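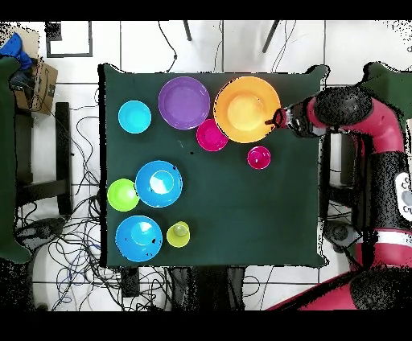
Virkton Brings Back Its Mix-and-Match Picnic Dishes

BEKCOMBE, September 2022 - Virkton, a maker of plastic tableware for homes, schools and day camps, is bringing back its Sedine line of bright picnic dishes. The line goes on sale this month through the company's own store in Bekcombe and through 221 independent housewares shops.

Sedine was last sold as boxed sets in a single color. Under the new plan every bowl, plate and cup is sold as a separate piece, and buyers put together whatever mix they want. The range has 11 colors, among them purple, orange, lime green, magenta and two shades of blue. Large bowls, small bowls, rimmed plates and cups can all be bought one at a time.

"People kept writing to us for a single bowl," said Iulian Onu, product manager for tableware at Virkton. "They had lost one at the lake, or a child had taken one out to the sandbox, and they did not want to buy a whole box to replace it. We did not have a good answer for them before. Now they can order the one bowl."

Selling single pieces also changes how the dishes are meant to be stored. The large bowls are shaped so that one sits inside the other, and the smaller bowls can go inside those. Virkton suggests stacking by size and ignoring color. The cups are best packed separately, or laid on their sides on top of the bowls if the basket is full.

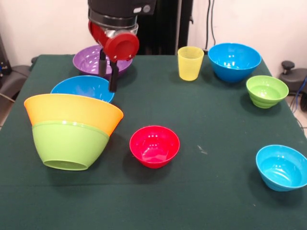

Bowls and a cup in mixed colors on a dark green cloth. At left, a large orange bowl is nested in a lime-green one.

The company tried out the new arrangement in July at Tan, a day camp outside Bekcombe that serves lunch outdoors for most of the summer. Virkton supplied 350 pieces in mixed colors. Campers picked their own dishes at the start of the week and kept the same ones until Friday's cleanup.

Kátia Marinho, who runs the kitchen at Tan, said the colors made it easier to sort things out after lunch. "The kids remember that they have the purple bowl and the orange plate," she said. "At the end of the meal the bowls go in one tub and the plates go in another. We had been using white dishes and there was always an argument over whose was whose."

Marinho also asked for a smaller cup for the youngest group. Virkton has added one to the range, in yellow-green and cyan.

Sedine dishes can be washed on the top rack of a dishwasher or by hand with a soft cloth. Scouring pads will dull the shine on the inside of the bowls. The dishes should not be used in a microwave or a conventional oven. Pieces from the earlier boxed sets can be used alongside the new ones, although the older orange is slightly darker.

Each piece carries a 2-year guarantee against cracking in normal use. Shops that still have boxed sets in stock may go on selling them, and the same guarantee will apply.

Schools and camps can order in bulk and may choose their colors or ask for an even mix. A printed color card is available free of charge from the Bekcombe store and from shops that carry the line.

Media contact: Iulian Onu, Virkton, Bekcombe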